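Slide 5 -- Refilling and reassembly

Start on time; the room is ours for 56 minutes. Eirini Michailidis has the clicker. Stamatia Pappas takes the dilution questions at the end, so park them if they come up early.

Main point: most trigger sprayers are thrown out for faults in the joint between head and bottle. The pump itself is usually sound. Of the returns logged in the Polix survey, the three causes to name are cross-threaded collar, missing gasket, and dip tube too short for the bottle. Read them in that order.

Procedure, spoken slowly. Hold the body in one hand. Set the head on the neck, turn the collar backward until the thread drops, then tighten by hand. No pliers. Hold the collar and leave the head alone, or the tube twists.

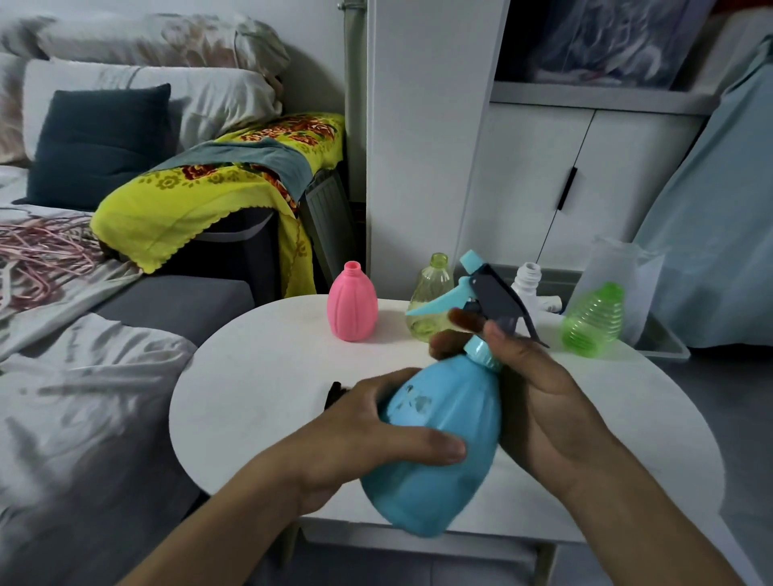 Left hand on the body, right hand on the teal collar. Pink and yellow-green bottles behind, both open at the neck.

Leave this up while people try it with the bottles on their own tables. Allow 7 minutes. Walk the left side; Divina Umali walks the right.

Points to raise if asked:
Neck sizes differ between makers. A head that turns but never seats is the wrong size.
Label before filling. Color alone does not identify contents.
Never mix leftovers from two bottles. Rinse, drain, then refill.
Scuffs on the body are cosmetic. Cracks at the neck are grounds for disposal.

Handout is sheet 2594, back table. Next slide: nozzle settings and clogs -- Zbigniew Kwiatkowski has the cutaway head.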